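Workshop Tips: Before You Buy a Robot Arm (or Two)

Posted 30/12/2019

Quick one, year-end budgets are due and people keep asking. Notes from our own buying, plus what Hường Tô told me after setting up her bench. No order to these.

Table first. Everybody prices the arm and forgets the table. Want wood, thick, flat, heavy. Clamps bite into it and it doesn't ring when something drops. Put a metal frame round the edge if you can, you'll be bolting stuff to it forever. Measure the door before ordering!! We had to take a Rostau bench back out of its crate in the parking lot.

One arm or two. If the job is moving small things from one bin to another, one arm will do it. Two if something has to be held while something else happens. Two arms is not just double the price though - two sets of cables, two power supplies, more floor. Budget $1,000 on top for the bits and pieces. Ours went on clamps, cable sleeve, extension cords, a second power strip, and a fan.

Grippers. Buy spare fingers with the arm, same order, same box. Shipping on a single pair later is silly money. Check how wide they open against the biggest thing you'll pick up, then check the thinest thing too. Skaretti sells a finger kit, fine for boxes, too fat at the tip for wrappers.

Cameras. One up high on the table and one at each wrist. Don't cheap out on the mounts. A Howlader bracket slipped on us all through June and we blamed the software.

Bins. Cheap ones. Buy way more than you think, mix of clear and solid color. Clear is harder for cameras so you want to find that out early. Low sides. Get a couple of flat mats as well, so there's a place to set one item down by itself.

Test items. Groceries. Snack bars are great - shiny, slippery, wrinkly, all different, and you replace them for a few bucks. Crushed ones go in the bin after a while, so put a line in the budget. I put $19 a month.

Floor. Tape a line around the whole thing and keep chairs behind it. Leave walking room on all sides, not just the front. Cables off the walkway.

Lead times. Zavine quoted us 23 days, and that was for the stand only. Ask for the date in writing.

Same table, three views, bars and bins out:

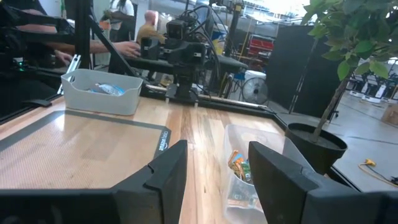
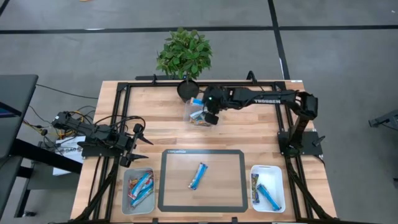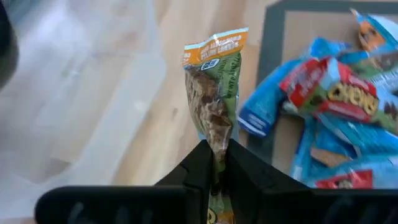

BUDGETING AND ORDERING

Make two lists. List one is stuff that has to be there on day one: table, arms, one camera each, power, something to pick up. List two is everything else. Don't order list two untill the first has run for a couple weeks, you'll cross half of it off.

Used arms are OK if the seller will run it for you on a video call. Ask to see every joint move end to end. Ask what got replaced. No power supply included = walk away, or knock the price down hard.

Remedios Dela Peña does our ordering and wants the part number, the link and the spare part number on one line. Copy that, saves so much email.

Service plan, skip it the first year if you've got someone handy with a hex key. Otherwise pay for it.

Keep the boxes. All of them, foam too. Returns without the foam got refused on us twice.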